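Home / Storage / Desk and Bench / Trays and Bins

Duleo Bench Tray, Dark Teal

Item no. D-146
Sold by Varghese Office and School Supply, Isenport
Pack sizes: single, box of 7, carton of 50
In stock. Orders placed before noon leave the warehouse the same day.

The Duleo Bench Tray is a rectangular plastic tray for the tools that end up all over a shared table. Most of our customers buy it for scissors. It also works for rulers, glue sticks, markers, staplers and rolls of tape. It has no lid and no dividers, so one hand can reach in and take something out while the other hand holds the work.

We have carried this tray in the Isenport store since we moved to the larger building, and it is the one we use ourselves at the wrapping counter. The walls are high enough to keep a pile of scissors from sliding over the side and low enough that you can see what is in the tray from where you are sitting.

What you get

One Duleo Bench Tray in dark teal. Scissors, stationery and cups are sold separately. The tray comes in one piece and nothing needs to be put together. There is a small paper label on the underside that peels off. If it leaves glue behind, warm water and dish soap will remove it.

Size and material

Outside length: 286 mm
Outside width: 199 mm
Height: 50 mm
Material: polypropylene
Color: dark teal, colored all the way through
Stackable: yes, when empty
Lid: none available
Dishwasher: top rack only

The floor of the tray is flat and smooth. The corners are rounded on the inside so that paper scraps and pencil shavings wipe out easily. There are no feet, and on a very smooth tabletop the empty tray will slide if you push it. With a few pairs of scissors in it, it stays where you put it. If you want it fixed, two strips of removable mounting tape on the underside will hold it.

What fits

Anything that lies flat inside. School scissors, office scissors and most kitchen shears can be laid lengthwise. Long dressmaker's shears may need to go in corner to corner, and very large ones will stick out over the end. If you are not sure, measure your longest pair and compare it with the outside length above, then take off a little for the walls.

We don't give a number for how many pairs it holds, as it depends on the handles. Big soft-grip handles take up most of the room. Thin metal ones pack down to almost nothing.

Setting up a cutting table

Hema Varghese, who runs the floor in our Isenport store, has set up cutting tables for schools, craft groups and our own gift wrapping counter. These are her notes.

Put the tray to one side of the table, within reach but clear of the cutting area. If most of the people using the table are right-handed, put it on the right.

Stand the pencils and pens in a cup at the back. A cup near the front gets knocked over by sleeves. The Plimlow cup in red is easy to find at the back of a crowded table.

Keep the stapler at the back as well, near a corner. It gets used less than the scissors do.

Lay scissors in the tray closed, with all the blades pointing the same way. This is the only rule she asks people to follow. It keeps the points away from fingers, and it lets more pairs lie side by side.

Tidy the table from the front to the back. Pick up what is nearest to you first, then work toward the wall. You will not be reaching over open blades that way.

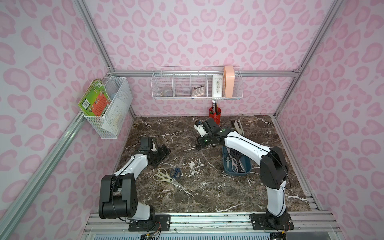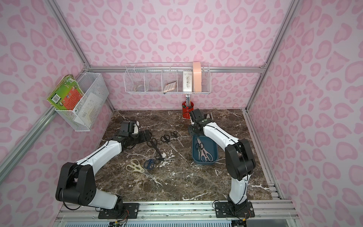 Dark teal tray at the right, red cup at the back, scissors in the tray and out on the marble-patterned tabletop.

Choosing scissors to go with it

The tray does not care what you put in it, but people using a shared table do. Here is what we suggest when somebody is buying everything at once.

For general paper cutting, get a straight pair with medium-length blades and a plain plastic handle. These are the ones that will be used most, so buy more of them than you think you need. One pair for every two people at the table is a fair start.

For card and packaging, use kitchen shears or a heavier office pair. Thin blades bend sideways in thick card and stop meeting properly after a while. Once that happens they will fold the paper and not cut it.

For fabric, keep a separate pair out of the tray. Paper dulls fabric scissors quickly. If they have to live on the same table, pick a handle color that is different from all the others and tell people what the color means. A strip of colored tape around one of the finger loops does the same job.

For children, choose blunt tips. Blunt-tip pairs and pointed pairs should go in different trays. We sell enough second trays for this reason that we keep cartons of them by the register in August.

Left-handed scissors are worth having. The blades are reversed, so turning over a right-handed pair doesn't give you the same thing. We stock left-handed pairs with the other office scissors. Ask if you can't find them.

Care and cleaning

Empty the tray and wipe it with a damp cloth. For glue that has dried on, let warm water stand in the tray for a few minutes and then lift the glue with a plastic scraper. Do not use a metal blade to scrape it. Acetone and nail polish remover will leave a dull patch on the surface.

Dry the tray before the scissors go back in. Water under the blades causes rust spots around the screw.

Light scratches from blade tips are normal and show up as pale lines on the dark color. They do not weaken the tray. If a wall cracks, replace the tray, as a cracked edge can be sharp.

Do not leave the tray on a radiator or in a closed car in summer. It may warp and will rock on the table afterward.

Goes with

Plimlow Pencil Cup, red. Round, straight-sided, open top. Holds pens, pencils, a short ruler. Also in gray.
Wire shelf basket, white, with compartments. For hanging above a table. Hooks over a bar or screws to a wall.
Removable mounting tape, clear, one roll.
Tray labels, blank, sheet of 50. They stick to the short end of the tray and can be written on with a ballpoint pen.

Customer comments

"Bought the box of 7 for our after-school room. Two are for scissors and the rest went to glue, crayons and things I still have to sort. They wash well. I wish they came in more colors because I would like to color code the tables."
Revathi Thomas

"Good tray. Bigger than I expected from the website. It would not go in my desk drawer so it is on top of the desk."
Lahcen Abdel Hamid

"I use it in the kitchen for shears, the peeler, string and bag clips. Has been through the dishwasher many times on the top rack and still flat. One star off for sliding around on my counter, but I put tape under it like the page says and it is better."
Gladys Makokha

"We ordered a carton for a sewing and paper craft weekend. Two arrived with scuffed corners and the store sent replacements without any fuss. The low sides are right for this. We had deeper bins before and people had to dig for things at the bottom."
Ilango Palaniappan

Questions we get in the store

Is there a deeper version?
Duleo makes a deeper bin in the same dark teal. We can order it, but we do not keep it on the shelf. It takes two weeks.

Will it hold hot glue guns?
Cold ones, yes. Do not put a hot glue gun or a hot iron in the tray.

Can I stack full trays?
No. They nest inside each other when empty. A full tray will rest on the tools in the one under it and tip.

Is the color the same from one box to the next?
Close, but there can be a slight difference between batches. If it matters to you, order everything in one go.

Can I buy one to try and return it?
Yes. Bring it back clean within 30 days with the receipt. Cartons can be returned if they have not been opened.

Ordering

Single trays and boxes can be bought online or picked up at the counter. Cartons of 50 are kept in the back, so please call ahead if you are coming for one. Schools and libraries can order on account. Delivery inside Isenport is free for boxes and cartons. Single trays go by regular mail at the normal rate.

The stock of gray Duleo trays ran out in October and the color has been dropped by the maker. Dark teal is the only color we now sell in this size.

Page updated November 12, 2025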